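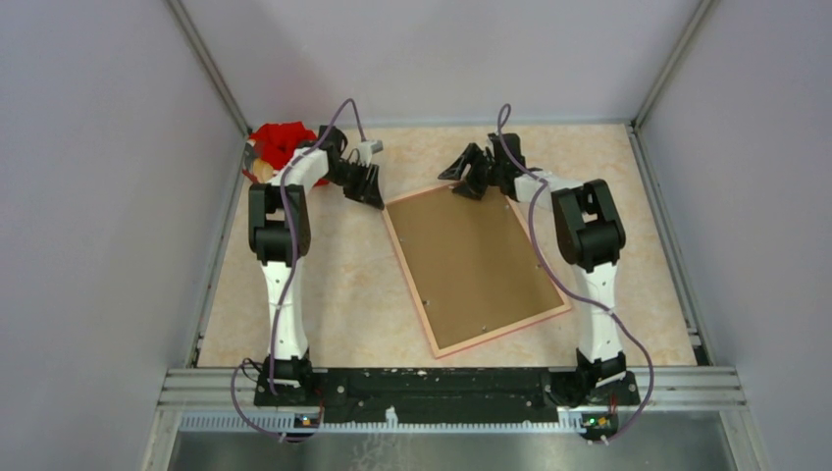
The two arms on their bar.

From: Kamlesh Yadav
To: Umham Estates Crime Prevention list
Date: March 28, 2018
Subject: Re: Diesel thefts, Onlow Road and Yeo Lane

Jong-dae Gil wrote:

> We lost fuel again over the weekend, this time from the bunded tank
> behind the loading dock. The hasp was cut and the padlock was left on
> the ground. The gauge reading on Friday evening was 3,000 litres and
> the tank is now down to the level of the draw-off pipe.
>
> Three questions for the list:
>
> 1. Has anyone on the Yeo Lane side had the same thing?
> 2. Is it worth fitting a closed-shackle lock if the hasp itself is
> only 4 mm plate?
> 3. The officer who rang me asked for a "record of dispensing". We do
> not keep one as such, only the delivery notes. Is that enough?
>
> I have the crime number if anyone needs to quote it.
>
> Jong-dae

Jong-dae,

Taking these in order.

1. Yes. I went through the reports sent to this list since the start of the year. There are 13 that mention fuel, and 9 of those are on Yeo Lane or the service road behind it. The remainder are on your side. Two of the Yeo Lane reports describe a cut hasp with the padlock left behind. The others either say the cap was forced or give no method at all, so I would be careful about treating them as a series. Dong-hyun Won has the original emails and can send you the Yeo Lane ones if you ask him off list. Please quote your crime number when you write, as he files everything under those.

Could people sending in reports please state the method of entry, even if it is only "unknown". A blank could mean that it was not looked at or that there was nothing to see, and I can't tell which.

2. A better padlock on a 4 mm hasp moves the weak point by an inch or so. If the plate can be reached with a grinder or a bar, it will be. What has worked at our end is a shrouded hasp, welded at the bottom edge and through-bolted at the top, with the nuts inside the cabinet. The shroud needs to come down past the body of the lock. Ours stops level with it, and if I were doing the job again I would order the next size up.

Check the hinge side as well. On the older Mundau tanks the cabinet door lifts off its pins once it is open a few degrees, and on a worn one it doesn't need to be open at all. A collar and grub screw on the top pin deals with that. Do not drill or weld anything on the tank without having it emptied and made safe by the people who supplied it. They will also want to know about any change to the bund.

Chang-ho Hong asked last month about anti-siphon inserts. They are made for vehicle tanks and I have not seen one that fits a two-inch storage filler. On a storage tank the draw-off is the easier route anyway, and your description fits that: the level stopped at the pipe. Put a lockable valve on the draw-off, inside the cabinet, and take the handle away at night.

3. Delivery notes show what came in. They do not show what went out, so on their own they can't establish how much was taken. The officer probably wants to be able to put a figure on the loss, and your insurer certainly will. The minimum I would keep is:

- gauge or dipstick reading at close of work each day, with the time and initials
- each draw, with the vehicle registration and the litres
- each delivery, with the note number and a reading before and after

A bound book is fine. Loose sheets get lost, and a spreadsheet with no history of changes invites questions. For the period already gone, give them the delivery notes, the Friday reading, and the mileage or hours records for whatever you fill from that tank. It is possible to work back to a reasonable estimate from those. Label it as an estimate and show the working.

Did anyone write down the Friday reading at the time, or was it from memory? If it was written down, keep the original piece of paper. If it was from memory, say so in the statement. Myung-ja Hyun had a claim reduced last year over exactly this point -- the figure was right, but it had been copied on to a clean form afterwards and dated as if it had been filled in on the day.

On the padlock: I assume it has been picked up by now. If it has not gone to the police, put it in a paper bag or a clean cardboard box and write on the outside who handled it and when. Plastic holds moisture. Tell the officer you have it and let them decide whether they want it. The same goes for the cut piece of hasp, which is the more useful of the two if they ever recover a tool.

One correction to my own message of earlier this month. I said the service road barrier was locked from 7 pm. It is locked from 8 pm on weekdays and is not locked at all on Saturdays before midday. Anyone who used my times in a report may want to amend it.

Dong-hyun, could you add Jong-dae's report to the sheet and mark the method as "hasp cut, lock left"?

Kamlesh

--
Umham Estates Crime Prevention list
Please trim quoted text when replying. If a theft is in progress, dial 999 before posting here.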